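Two-arm robots still slow at the kitchen sink, Undex trial finds

Undex has published results from a bench trial of household and shop-floor chores carried out by two-arm robots. The short version is that the machines can do most of the individual motions and few of the complete jobs at a speed anyone would pay for.

The trial, which closed in April, covered 36 chores. They were split between domestic work (clearing a draining rack, folding hand towels, wiping a counter, pairing lids with containers) and light commercial work (restocking a peg display, bagging small parts, breaking down cartons, sorting returns). Each chore was attempted 20 times by the same pair of arms running the same control software, with the objects put back in slightly different positions before every attempt. A person did the same work for comparison.

Undex counted a chore as passed when the robot finished it without help in at least 18 of its attempts. On that measure 8 of the 36 chores passed. All of them involved rigid objects that could be picked up from above, and none required the two grippers to hold the same item at once.

Time was the larger problem. The slowest passing chore, moving cups from a tray to a shelf, took the robot 298 seconds on average. The person needed less than a minute. Much of the difference came from pauses before contact, when the software rechecked the position of the object, and from approach paths that went well clear of anything nearby.

"The arm is strong enough and it is accurate enough," said Wakana Hosoda, who ran the trial for Undex. "What it lacks is a sense of how hard it is pushing. A person feels a plate catch on a wire and backs off. Our software finds out when the rack has moved."

Wire goods gave trouble throughout. Thin coated wires are hard for depth cameras to measure, and a gripper that closes one wire to the left of its target will often lift the whole rack. The test team at Hendance, which supplied the control software, tried holding the rack with one gripper and working with the other. This reduced the number of racks dragged across the table but added time to each attempt. It also took away the second hand, which is needed for wide plates and for anything that has to be turned before it is put away.

Soft items came next on the list of failures. Sponges and cloths change shape when gripped, so the camera's estimate of where the edges are is out of date as soon as the fingers close. Folding a single towel passed the threshold in neither of the two versions tested. 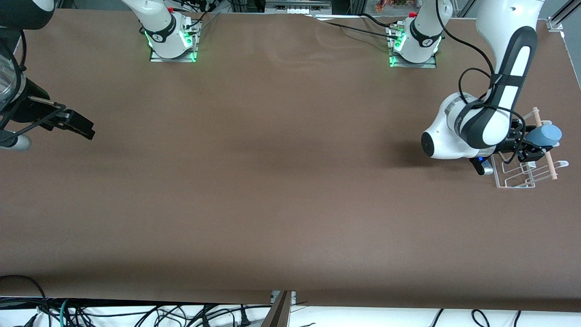 Hendance says an update to the software, named Troluvden, shortens the pause before contact and lets the arms move closer to surrounding objects. It was not ready in time for the trial and no figures have been released. Undex intends to repeat the domestic half of the list with the update installed, using the same table and the same objects.

Shop-floor results were slightly better than domestic ones, mainly on account of packaging. Boxed goods have flat sides and known sizes, and a peg display does not change from one day to the next. Lau, a housewares retailer that lent its stockroom fixtures to the trial, said it would consider a longer test on restocking but had no plans to buy equipment. Its main concern was supervision. Under the trial rules a technician stayed within reach of the stop button at all times, so no labor was saved on any chore, passed or failed.

Hosoda said the next round would record how often a technician had to step in, as well as whether the chore was finished. A robot that completes a job with one nudge from a person is currently scored the same as one that knocks everything to the floor, and she considers that too blunt to be useful to a buyer.

The published results include the full chore list, the scoring rules and the average time for each passing chore. Failed attempts are listed by cause – missed grasp, dropped item, moved fixture or time limit – but are not timed. The object list, with dimensions and weights, is available from Undex on request.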